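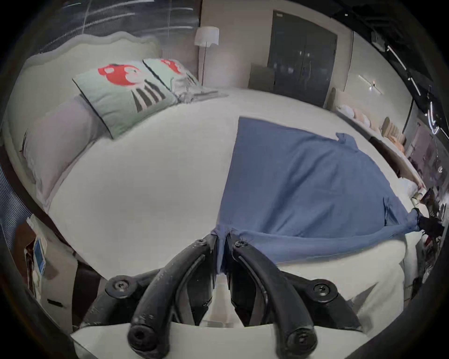
Lagman-Handgreifer von Stotus im AG-Alltag: mein Erfahrungsbericht

Also, ich leite zusammen mit Carys Bellis die Robotik-AG bei uns an der Schule, und seit Oktober arbeiten wir mit dem Lagman, dem handgeführten Greiferbausatz von Stotus. Weil inzwischen ständig jemand aus anderen AGs fragt, ob sich das lohnt, schreibe ich es jetzt einmal ordentlich auf. Oder halbwegs ordentlich, ich tippe das nämlich abends um halb zehn auf dem Sofa.

Wofür wir ihn brauchen: Unser Schülerprojekt heißt Balerska und dreht sich um Textilien. Decken, Tücher, Bettzeug, lauter Sachen, die sich bei jedem Anfassen anders hinlegen. Die Jugendlichen machen die Griffe von Hand mit den Greifern vor, zeichnen das Ganze auf, und aus den Aufnahmen soll ein Arm später lernen, wie man eine Decke glatt zieht. Mit Klötzchen haben wir früher auch gearbeitet, klar, aber ein Klötzchen ist nach zwei Nachmittagen durchgespielt. Stoff hört einfach nie auf, einen zu ärgern!

Der Aufbau

Neun Bausätze wollten wir ursprünglich, bestellt haben wir dann fünf, mehr gab der Topf nicht her. Gearbeitet wird meistens zu zweit, eine Person links, eine rechts, oder jemand mit genug Ruhe nimmt in jede Hand einen. Das Zusammenschrauben hat bei uns einen ganzen Nachmittag gefressen. Die Anleitung ist knapp, stellenweise sehr knapp, und beim Schritt mit den Drehgelenken zeigt die Zeichnung die Finger von der falschen Seite (finde ich jedenfalls, Carys behauptet, ich hätte das Blatt verkehrt herum gehalten).

Wichtig ist, die Schrauben an den Gelenken nicht bis zum Anschlag anzuziehen. Bei zu viel Drehmoment laufen die Finger ruckelig, und bei Stoff merkt man das sofort, da rutscht einem die Falte weg, kurz bevor man sie richtig hat. Wir ziehen fest und drehen dann ein kleines Stück zurück. Einen Tropfen Schraubensicherung dazu, fertig. In der Packung liegt keine, die müsst ihr selbst besorgen.

Wie er greift

Die Finger sind gebogen und laufen vorne spitz aufeinander zu, und genau das ist für Tücher richtig gut. Man setzt an, drückt leicht in den Stoff hinein, schließt, und hat ein gerafftes Stück zwischen den Spitzen. Mit geraden Backen, die wir vorher hatten, haben wir bei dünnem Zeug oft nur die Luft darüber gegriffen. Ein blaues Tuch auf einem großen Bett zu zweit straff zu bekommen, das klappt mit etwas Übung wirklich hübsch: der eine hält in der Mitte fest, der andere zieht an der Seite, und wenn beide gleichzeitig reden, wird es nichts.

Schwach ist er bei Ecken. Will man eine einzelne Ecke fassen, die flach auf der Unterlage liegt, braucht man oft mehrere Anläufe. Unsere Leute schieben den Stoff inzwischen erst ein bisschen zusammen, bis die Ecke hochsteht, und greifen dann. Für die Aufnahmen ist das übrigens gar nicht schlecht, denn so einen Trick soll der Arm ja auch lernen dürfen.

Bei glattem Satin haben wir aufgegeben. Da hat jemand Haushaltsgummi über die Spitzen gezogen, das griff wunderbar und sah furchtbar aus, und in der nächsten Stunde war es gerissen.

In der Hand

Nach einer Weile wird der Lagman vorderlastig. Schwer ist er eigentlich nicht, aber das Gewicht sitzt vorn, und gerade die Jüngeren fangen irgendwann an, das Handgelenk abzuknicken. Wir wechseln deshalb nach rund drei Minuten durch. Wer große Hände hat, wird mit dem Griffstück vermutlich weniger glücklich als ich mit meinen kleinen. Der Abzug dagegen ist prima, man kann schön dosiert schließen, und ich habe noch niemanden gesehen, der das länger als ein paar Versuche üben musste.

Die Oberfläche ist mattschwarz und nimmt Schrammen an. Mir ist das egal, Ginevra Ruggiero aus der Oberstufe hat es trotzdem gestört, weil sie die Greifer für das Projektplakat fotografieren wollte. Auch die Rille innen an den Fingern will gepflegt werden: Fusseln! Wer viel mit Frottee oder Fleece arbeitet, legt sich am besten eine alte Zahnbürste dazu.

Licht, Kamera, Durcheinander

Was ich vorher unterschätzt hatte, ist der Weitwinkel der Kamera. Die sieht alles. Also nicht nur Tuch und Finger, auch das Regal daneben, die Stehlampe, den Stuhl mit den Jacken, die Person, die gerade in ihr Brötchen beißt. Fürs Training fand Carys das sogar gut, ein echtes Zimmer ist halt kein Labor, und sie hat die Gruppe dazu gebracht, zwischen den Durchgängen die Kissen umzustellen und mal ein anderes Laken zu nehmen. Ich hätte am liebsten alles weggeräumt und eine graue Wand dahinter gestellt. Wir haben beides ausprobiert, und ihre Aufnahmen waren die brauchbareren, das muss ich zähneknirschend zugeben.

Helle Deckenlampen und spiegelnde Scheiben machen abends Streifen im Bild. In der Software lässt sich die Belichtung festsetzen, der Menüpunkt versteckt sich allerdings unter „Erweitert“ und springt nach jedem Neustart zurück. Das ist mein größter Ärger mit dem ganzen Ding. Ich habe Stotus deswegen geschrieben und eine freundliche Antwort bekommen, geändert hat sich bisher nichts.

Ersatzteile und Service

Drei Fingerspitzen haben wir bis jetzt verschlissen, eine davon durch einen Sturz auf Fliesen, die anderen durch, sagen wir, Begeisterung. Nachbestellen ging flott. Die Teile passen ohne Nacharbeit, und der Wechsel dauert kaum länger als das Suchen nach dem Inbusschlüssel. Eine Kleinigkeit noch: Die Schrauben einzeln gibt es nicht, man muss immer das ganze Tütchen nehmen.

Für wen ist das was?

Für eine AG, die schon mal etwas gelötet und programmiert hat und jetzt ans Greifen will, würde ich den Lagman sofort wieder kaufen. Für absolute Anfänger eher nicht, da ist die Software zu spröde und der Erfolg kommt zu spät. Beim Stirkstead-Wettbewerb, wo wir im Frühjahr mit Balerska antreten wollen, sind handgeführte Greifer zum Sammeln der Daten erlaubt, in der Vorführung selbst muss dann der Arm ran. Ginevra schreibt gerade am Auswerteteil und flucht über die Zeitstempel, aber das ist eine andere Baustelle und liegt eher an unserem alten Laptop.

Von mir gibt es vier von fünf Sternen. Den letzten bekommt Stotus, sobald die Belichtung nach dem Neustart da bleibt, wo ich sie hingestellt habe. Wenn jemand von euch einen Trick für Satin kennt, schreibt ihn mir bitte in die Kommentare, wir haben davon noch eine ganze Kiste im Schrank.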